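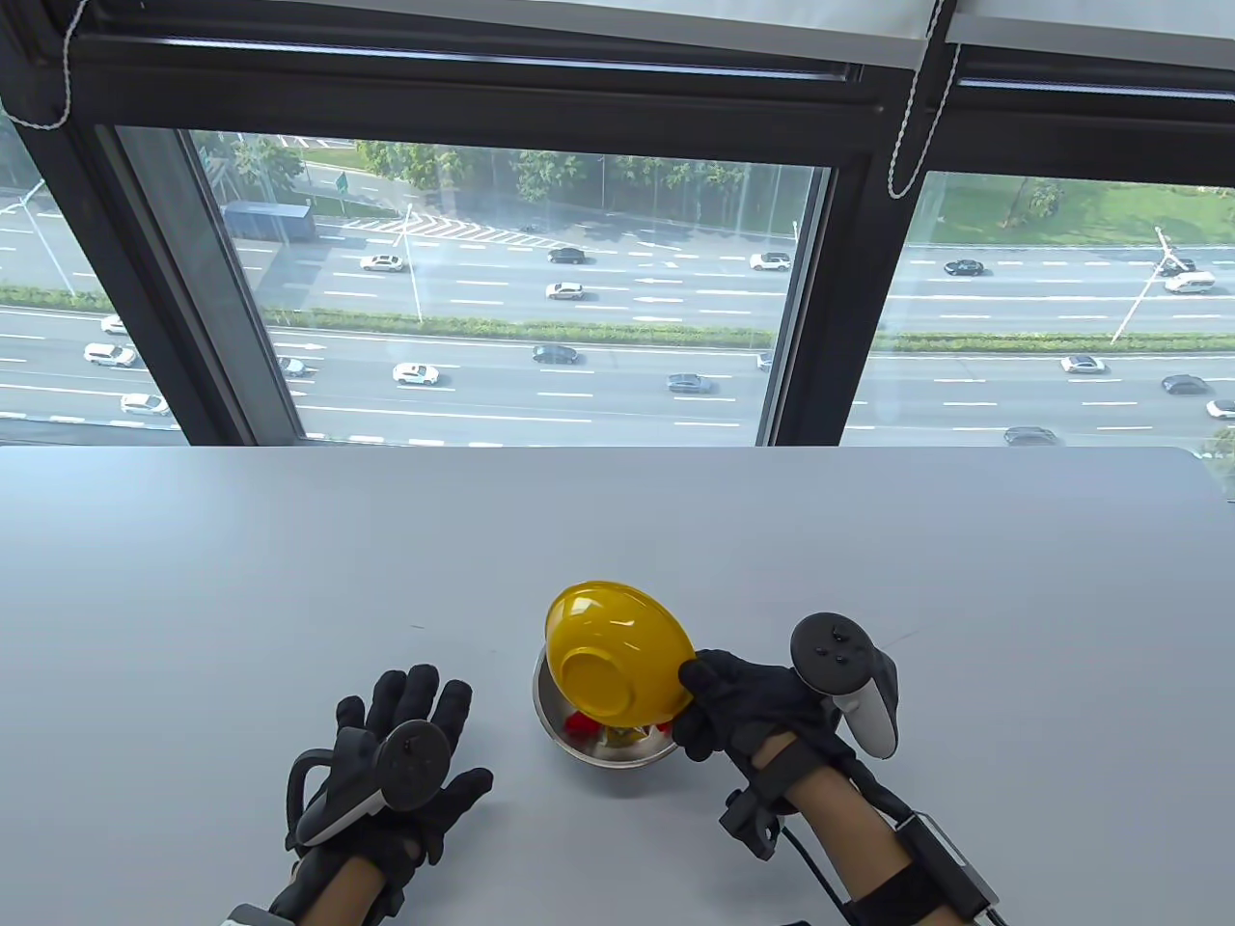

Re: [balcony-fruit] Strawberries in boxes, few fruits in second year

On a day in May a list member wrote:

> My strawberries are in long boxes on the south side. The first year was good.
> This year I see many leaves and very few flowers. The plants came from
> Wróbel, same as for many of you, I think. I feed them with Presudach every
> week, as the bottle says. Do I feed too much? And must I buy new plants
> every year? That would be a pity.

Hello all,

I had the same trouble two seasons ago, so I try to answer from my own notes. Please excuse my long sentences, English is my third language.

Many leaves and few flowers is very often a sign of too much nitrogen. I also used Presudach weekly when I began, the green bottle, and the leaves were as big as my hand. Then I changed to half the dose, every second week, and stopped completely when the first buds showed. After the harvest I gave one full dose and after that only water. I do not say the product is bad. It is made for many kinds of plants, and a strawberry in a narrow box does not need so much. 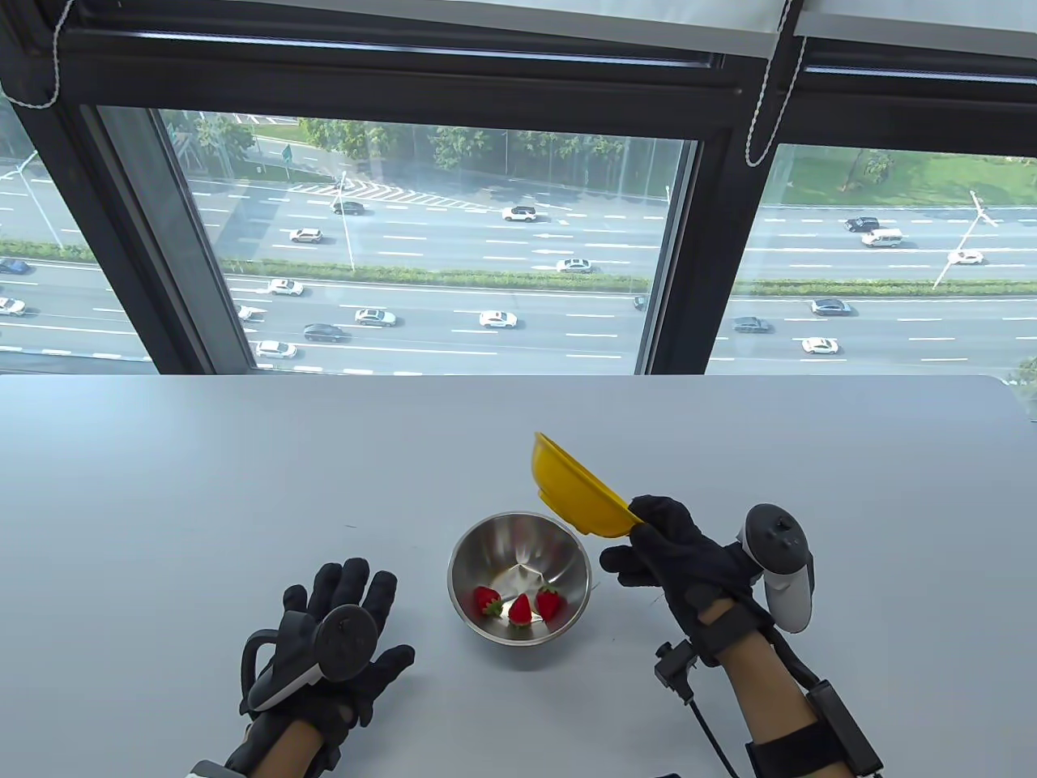
Three strawberries in the steel bowl, the yellow bowl tipped next to it.

The second thing is space. My boxes hold 16 plants together, and in the first year this was fine. By the second spring the crowns had grown wide and pushed each other, and I had not cut the runners in summer. A runner takes strength from the mother plant. Now I cut them when they are as long as a finger – except for two or three from the best plants, which I let root in small pots.

From one box I picked 553 grams in the bad year. I weighed it only one time, so please do not take it as science, but I was disappointed enough to write it down. 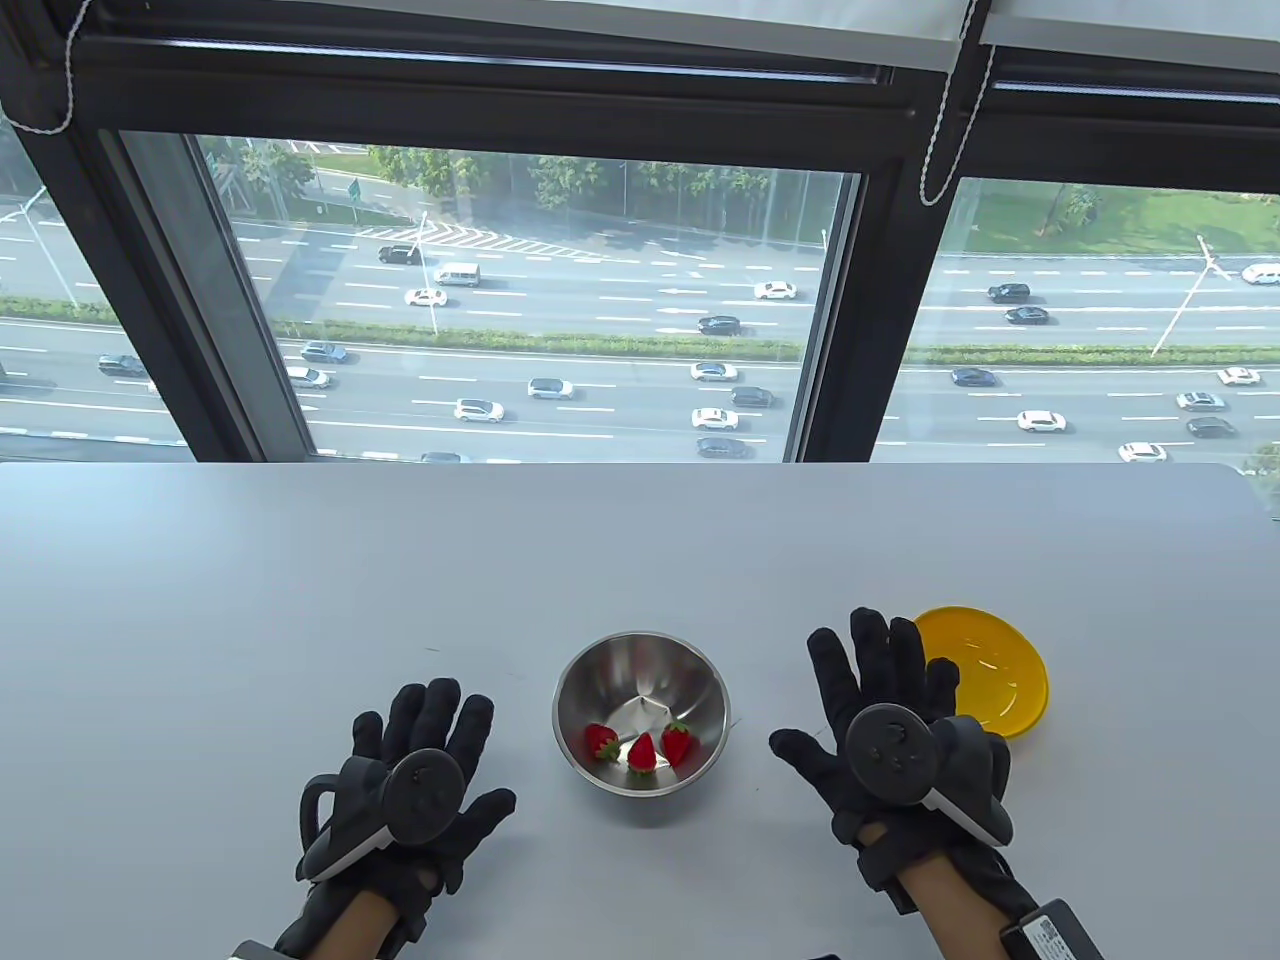

About the water: I have a drip line with a timer from Nultel, and it gave a little water four times a day. The top of the soil was always wet and the bottom was dry like dust. I found this only when I emptied a box in autumn. Now it runs once, early in the morning, and for longer. In hot weeks I check with a wooden stick in the evening and water by hand if the stick comes out clean.

Wróbel sends the plants quite late to us in Lillmont, and I think this also matters. If they come when the nights are already warm, they make leaves first. I now order for the end of summer instead and let them stand outside through winter, with the boxes pushed against the wall and covered with old fleece. The crown must stay a little above the soil. I planted mine too deep the first time and lost four of them to rot.

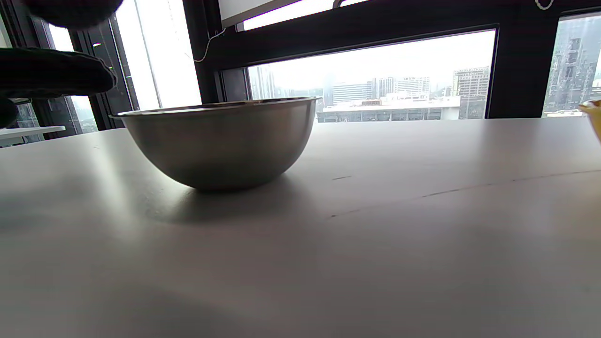 Must the plants be bought new every year?

Keep them for three years and replace them after that with your own young plants from runners. The pots should be rooted by the end of August, and you can cut the connection when a soft pull does not move them.

One question from my side to the list: has anybody tried the small alpine kind in half shade? My north corner gets sun only until 10 in the morning, and at the moment there is just mint in it.

Friendly greetings from Lillmont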